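The Blue Cube

Mireille Bouvier was hired by Texier to pick up a cube. The contract put it at greater length, but that was the job. Sixty good pickups a shift, by remote, on a table that existed only inside a computer in Hernitz. The arm would watch what her hand did and, in time, do it without her.

"How much time?" she asked.

"That depends how good you are," said Rosine Masson, who ran the floor.

Mireille thought this over and decided it was the kind of job where you got fired for excellence.

She had spent eighteen years in a bakery in Fladholm, so she knew about doing one thing with your hands until your hands stopped asking you about it. The controller was a gray stick with a trigger. Push, and the arm reached. Squeeze, and the gripper closed. On her first morning she knocked the cube off the table forty-three times. It fell to the floor of the factory hall the programmers had built around it, and then she pressed a button and it was back, dark blue and smug.

"Why a factory?" she said. "It's a cube on a table. You could have put it anywhere. You could have put it on a beach."

"The robot has to get used to distractions," said Rosine.

"There's a staircase back there. Can I go up it?"

"You're an arm, Mireille."

By August she was good. She had a way of coming in from behind, slow, then dropping the last bit quickly, the way you take a roll off a hot tray. Rosine played her recordings to the new people and told them to copy the wrist. The new people copied the wrist. They also copied the little pause before it, which was where Mireille drank her coffee.

The software learned the pause too. On the first day the arm ran by itself, everyone crowded up to Rosine's monitor with paper plates of cake.

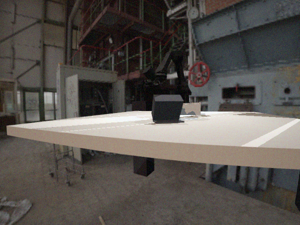 The cube, the table, and the student.

The arm came down behind the cube and stopped. It stayed stopped for as long as it takes a woman to find her cup, swallow, and put the cup back.

"Is it broken?" asked the man from Grerkiditz, who was paying for all this.

"It's thinking," said Rosine.

"It's on break," said Mireille.

Then it picked up the cube, with her wrist, and everyone clapped. The man from Grerkiditz wanted to know whether the pause could be taken out. Rosine said certainly, it would only need new recordings, say 113 hours of them, from somebody experienced.

Mireille asked if there was any more cake, and what they were planning to pay.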